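**Retail Display, Unit 4: Produce on a Slope**
Handout 11 of 13. Bring it on Sunday, with the planogram sheet filled in. Pencil is fine. Lipstick, as submitted last term, is less fine.

## 4.1 Where we left off

Last time we covered shelf height and the sad history of the bottom shelf. You'll remember the Kofler rule from the reader: a shopper gives a produce stand one look while walking and a second look only if something in the first one bothered her or made her hungry. We want hungry.

Today is compartments, facing and mixing. All practice is with artificial vegetables. They don't wilt, which makes them worse teachers than the real thing but much better roommates in July.

## 4.2 Facing

To *face* a product is to decide which end the customer meets. Apples don't care much. Long vegetables care a great deal.

- **Leafy heads:** pick one direction for the leaves and keep it. Leaves back shows the clean white base, leaves forward shows color. Either one is a decision. Half and half is a salad.
- **Roots with tops:** the tops are half the sale. Don't bury them under the next bunch.
- **Long gourds:** side by side, same angle. A slight slant looks generous. A steep slant looks like a landslide.
- **Bundles:** lay them flat, roots all at one end.

Olanrewaju Adeleke's question from last week (do you face for the customer or for the person restocking?) has a textbook answer, the customer, and a real answer that depends on who is shouting.

## 4.3 One compartment, one idea

A divider is a promise. The shopper assumes that what's on one side of it has one name and one price. You may put two products in a compartment if you do it on purpose, with a line between them that can be read from the aisle. Green against green is the hard case, and it's the one you'll be graded on.

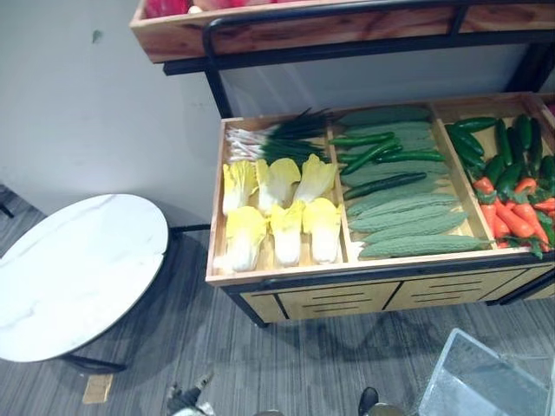 *Fig. 4.1. Three-compartment tray on the practice stand. Note the bitter melons and cucumbers sharing the middle.*

Start with the left compartment, where the napa cabbages sit in two rows of three with the green onions across the back. Two products, but you can tell where one stops. The rows are straight and the leaves agree with each other. Full marks, and I don't give those out for fun.

The middle is our problem child. Pale green and bumpy against dark green and slender ought to be an easy contrast, and it would be if the cucumbers kept to one side. Scattered among the melons they read as strays, all the more so with a heap of dark green cucumbers one divider over. A cashier will ring the wrong code by lunchtime.

On the right, carrots with their tops on go in front of the cucumbers. Orange in front of dark green is the oldest trick in the trade - still works.

## 4.4 Exercise

Work in pairs, 80 points.

1. Redraw Fig. 4.1 on the planogram sheet with every product in one place only.
2. Write the shelf label for each group, 11 words at most.
3. Defend leaving the middle compartment as it is. Amarachi Usman managed this last year and I'm still annoyed.

Reading for next time: Vetetti, from page 103 to the end of the chapter. Skip the part on mirrors.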